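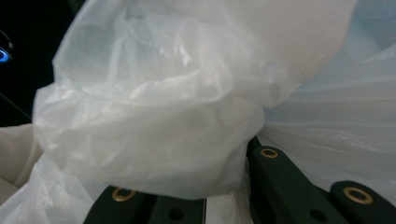 Wasus Translucent Film Liners
Item no. 1549

General-purpose bag liner in thin, translucent white film. Supplied flat-folded in rolls of 16. Suited to dry waste, textile storage and dust protection for cushions and bedding.

Material
Unprinted plastic film, matte to semi-gloss. A single layer is partly see-through. Where the film gathers or overlaps, it turns milky and hides more of what is behind it. Creases from folding and handling remain visible and do not affect use.

Handling
Open the liner fully before loading. Gather the neck by hand, press out trapped air, and twist three turns before tying. Leave a loose flap above the tie for lifting. Do not drag a filled liner by a single layer of film.

Covering soft goods
Place the item in the liner seam side down and tuck the free end underneath. Cream and other light fabrics must be fully dry before they are covered. For storage longer than 7 months, leave the neck untied – sealed film holds moisture.

Not suitable for
Sharp offcuts, hot ash, liquids, food contact.

Ordering
Stocked at Galthorpe and Gustivstead. Minimum order is 3 rolls. The earlier Ko liner is discontinued and its ties do not fit this item. Trade accounts: Fathima Bhuiyan. Returns and short deliveries: Feng-yi Fu, Galthorpe counter.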